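How to Make Your First Strong Passphrase With Dice (and Keep It)

I love this project. You need dice, a pencil, a word list and a quiet table, and by the end of the evening you have a passphrase that you can remember and that a computer will have a miserable time guessing. I've run it with readers of this newsletter, with my book club, and once on a very slow train to Stakinholm!

Why dice? People are bad at being random. Ask a room to pick "any word" and you get pets, sports teams and food. Dice don't have a favorite team.

What you need

Four ordinary six-sided dice. One die works too, you just roll it four times for every word. Get a printed word list made for four dice. It should have 1296 entries, numbered 1111 through 6666 with only the digits 1 to 6. Ours is the short list that Liya Jemal typed up for the newsletter, and it sticks to words you can spell half asleep. Print it or use a paper copy, and leave your phone in another room while you work.

Step 1. Roll your first word

Roll all four dice and line them up from left to right as they landed. Don't sort them by size. If they come up 2, 6, 1, 4, look up 2614 on the list and write down the word next to it. If a die lands leaning against a book or falls on the floor, roll that one again.

Step 2. Do it five more times

You want six words in total. Each one adds a little over 10 bits of randomness, so six gives you about 62 bits. For the master passphrase on a password manager I go to seven, and it's hardly any more work.

Now the hard part - keep what you rolled. It is so tempting to swap out "gravel" for something prettier, and every swap puts your own habits back in. Keep the order, too. Ximeng Hou wrote in after the last class to ask whether repeats are okay. Yes! If the dice give you the same word twice, it stays.

Step 3. Pick a separator

Spaces are fine if the site allows them. Hyphens or periods are fine if it doesn't. Some sites insist on a capital and a number, so capitalize the first word and stick a digit on the end. That keeps the form happy, but don't count it as extra strength.

Step 4. Make up a story

Say you rolled walnut, ferry, itch, copper, choir, mud. Picture a walnut on a ferry with a terrible itch, scratching itself with a copper spoon while a choir sinks into the mud. The sillier the better. Say it to yourself a few times, in your head if you share the house. (And please don't use my six words. They're in print now.)

Step 5. Practice for a week

Write the passphrase on paper and keep the paper somewhere safe at home. Type it from memory every morning, then check it. Most people have it by the fourth or fifth day. I had mine by Saturday, except that I kept swapping two words in the middle.

Step 6. Decide about the paper

Some people shred it. I keep mine in a sealed envelope with the household documents, and my sister knows where that is. If you live with people you trust, a paper copy at home is a sensible backup. A photo of it on your phone is a bad idea, and so is a note in your email drafts.

Where to use it

Use it for one thing only: the password manager, or the login on your laptop. Everything else can have long random passwords that the manager makes and remembers for you. Then turn on two-step login for your email, while you're in the mood. 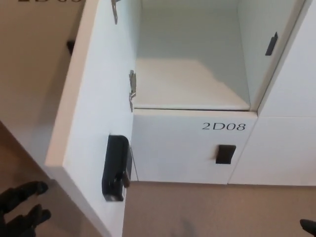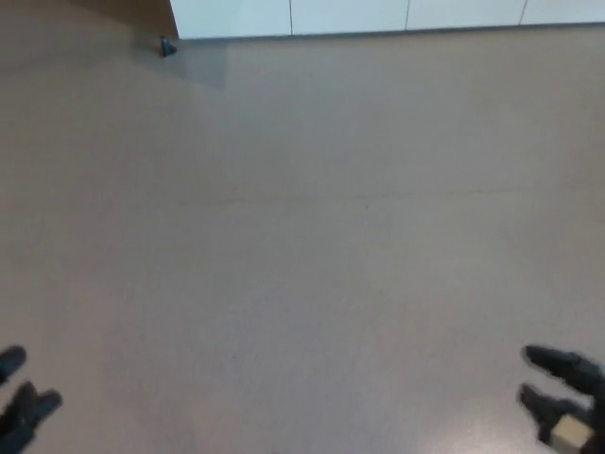 Issue 4

Next time: Qiuyue Luo on setting up a password manager with a parent over the phone, including what to do when the parent has already closed the window. Send your questions in before then, and tell me what words you didn't get to keep. Just not the ones you did!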